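**Ticket:** Wicker basket leaves marks on pale table top
**Site:** Stetthorpe, sorting room
**Status:** open, waiting for supplier
**Priority:** low

**Problem**

The wicker basket from Rashti is used on the pale table every day. After some weeks I noticed thin brown lines on the surface, always on the side where the basket is pulled. The lines are short and they do not go away with a dry cloth. I was first thinking it is dirt from the floor, but the floor in this room is gray.

**What I tried**

- Warm water and a soft cloth. The lines became weaker but stayed.
- A little dish soap, left for 2 minutes. Most lines are gone. Two are still there near the corner.
- Turned the basket over and felt the bottom with my hand. One strand is rough and sticks out a little. I cut it with small scissors and rubbed the end with fine paper, grade 300.
- Lifted the basket for one morning, no pulling. No new lines.
- Pulled it again in the afternoon with 500 g of cloths inside. One new line, very light.

So the rough strand was a part of the problem, but I think the color of the wicker also comes off when it is rubbed – I can't say if it is stain or varnish.

**Reply from Virkport (supplier)**

They ask for the product name and the month of purchase. The basket is the Listen model, bought in April. They also suggest felt pads under the corners. I am not sure the pads will hold on wicker, the glue has very little to sit on.

**Next steps**

1. Send the product name.
2. Ask if a clear coat is allowed on the bottom.
3. Until there is an answer, please lift the basket and do not pull it.

**Attachment**

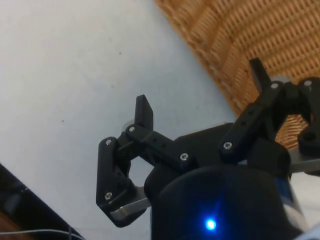

Weave and table surface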